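**Ticket: leg cross-threads on the last corner, right arm**
Opened by: Maribeth Baluyot
Assigned to: Kristóf Magyar, Fekete support
Opened: Mar 4, 2025
Status: open

Hi Kristóf, me again! Same cell as the last ticket, two Skivow arms on the tall mount, Gistness running the job, Trirwood plastic stool. The job is to screw the legs into an upside-down seat. My nephew can do it in a minute while watching TV, so you'd think this would be the easy chore and the folding would be the hard one (the folding is going fine, by the way, I'll write that up separately).

What happens: the left arm steadies the seat, the right arm picks up a leg, brings it over the socket, tips it to match the splay, and starts turning. Most of the time the thread catches. When it doesn't, the leg goes in crooked, Gistness sees the torque climb and decides the leg is tight, and then it reports the corner as done. It's the "done" that bugs me. I can live with a robot that fails, but I can't walk away from one that tells me a wobbly stool is finished. 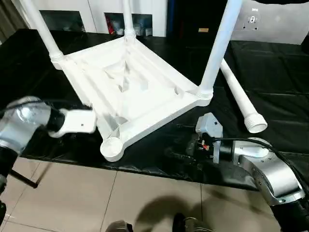
I ran 35 attempts with the settings you shipped. It cross-threaded on 7 of them, and every one of those 7 was logged as a success. All of them were on the corner nearest the front edge of the table, so I figured it was a reach problem and started there.

**What I've tried so far**

- Re-ran the arm calibration, both sides. No change.
- Moved the table closer by the width of my hand. Slightly worse, if anything, the right elbow gets scrunched up.
- Turned the seat a quarter turn so a different socket was in front. Still the front corner! So it isn't a bad socket.
- Swapped legs around. Any leg will do it.
- Dropped the turning speed to the lowest setting. Fewer bad starts, but it takes so long that I could have built the stool, sat on it and had a coffee.

Then I tried it by hand with my eyes shut, which I recommend to anyone working on this. What I do without thinking is turn the leg backward a little first, until I feel the little drop where the threads line up, and only then go forward. The arm never does that. It shows up at the angle it planned and commits.

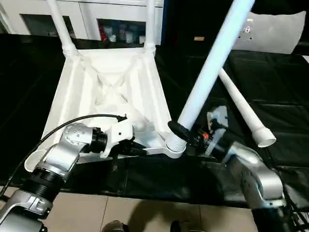
So I went into the Gistness skill editor and added a backward turn before the forward one. Huge improvement, I was dancing around the shop. It also made a second problem easier to notice, because with the bad starts mostly gone I could see that the arm sometimes turns and the leg doesn't.

**The slipping**

The wrist rotates, the fingers rotate, and the leg just sits there. Gistness counts the turns from the wrist, so it believes it has put in a full set when it's really done half. I had blamed the torque cutoff for this and spent an evening raising it, which did nothing except scare me. 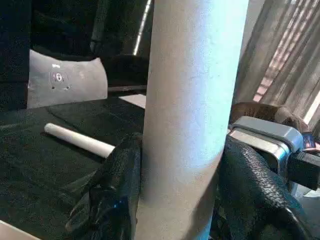 Grip force was my next guess, and I'm still not sure about it. I bumped it up 3 steps and the slipping got rarer, but I don't love squeezing plastic that hard all day. The part is about as unhelpful a shape as you could hand a robot, a plain white cylinder with nothing on it to catch. The pads are the black pebbly ones, one on each side, and I'd have guessed that much texture would hold anything. Wiping them down with a damp cloth helped for a while and then it came back. Is there a softer pad in your catalog? Or a V-shaped one? A leg in a V would have nowhere to go.

The other thing I'd like is a check at the end. Once the leg is supposedly in, have the arm give it a small sideways wiggle and see if it gives. That's how I check one. If it moves, back it out and try again, up to 5 times, then stop and beep at me.
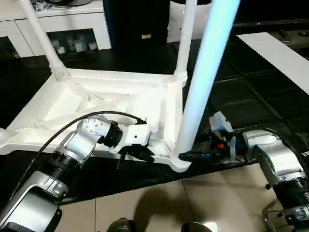
Can I leave it running by itself yet while I work at the other bench?

Not until the wiggle check is in, because right now the "done" message only tells you that the wrist turned as far as it was told to.

(That's from the phone call with you this morning, Kristóf, I'm putting it here so we both have it in writing.)

**What I need from Fekete**

- A pad recommendation, or a sample pair if you've got some lying around
- Whether my backward turn will survive the April update or get overwritten
- Where the wiggle check should live, in the skill itself or as its own step afterward

I've left the speed at the lowest setting and the grip at the higher one until I hear from you. Logs are in the shared folder under "stool legs", and please ignore the ones called "stool legs maybe", I had the seat turned the wrong way for those.

Maribeth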